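Pirkar abre en abril una campaña de cajas de aperitivos con envases reutilizados

28 de enero de 2026 – La distribuidora de alimentación Pirkar pondrá en marcha en abril una campaña de cajas surtidas de aperitivos y dulces envasados, preparadas a mano y entregadas en cartones que ya han servido para otros envíos. La primera tirada será de 1000 cajas y se venderá en las tiendas Vusirano y por encargo.

Cada caja reúne bollería, aperitivos salados en bolsa y paquetes pequeños de consumo individual, en su mayor parte productos importados de Asia. El contenido no es fijo: cambia según las existencias del almacén, y el cliente puede indicar al hacer el pedido si prefiere más dulce o más salado.

La preparación se hace en mesa, sin línea de envasado. Los paquetes más voluminosos se colocan primero y los pequeños se reparten en los huecos. Las bolsas con aire van arriba o a un lado para que no se aplasten.

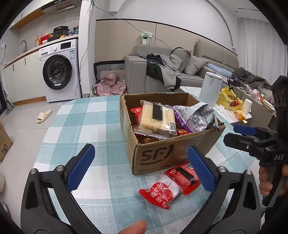
Caja de cartón con el logotipo «SF» y varios aperitivos envasados, sobre un mantel de cuadros.

«Una caja con el borde gastado protege igual si el fondo está firme», explica Kojo Arthur, responsable de surtido de Pirkar. «Revisamos el fondo y las esquinas, reforzamos con cinta si hace falta y la usamos otra vez. Lo que no aceptamos son cartones con humedad o con olor».

La empresa hizo una prueba el otoño pasado con clientes de la tienda Vusirano de Grumholm. La petición más repetida fue poder leer los ingredientes en español, y por ese motivo todas las cajas de la campaña llevarán una hoja con la traducción de las etiquetas, la lista de alérgenos y las fechas de consumo preferente.

El reparto a domicilio correrá a cargo de Laaksonen, que también recogerá cajas vacías en el momento de la entrega. Por cada 5 cartones devueltos en buen estado – plegados y sin restos de comida – el cliente recibirá un paquete adicional en su siguiente pedido.

Los encargos se podrán hacer en el mostrador de cualquier tienda Vusirano. No hay pedido mínimo para particulares. Las empresas y asociaciones que quieran más de 5 cajas deberán avisar con una semana de antelación.

Contacto para medios: departamento de comunicación de Pirkar.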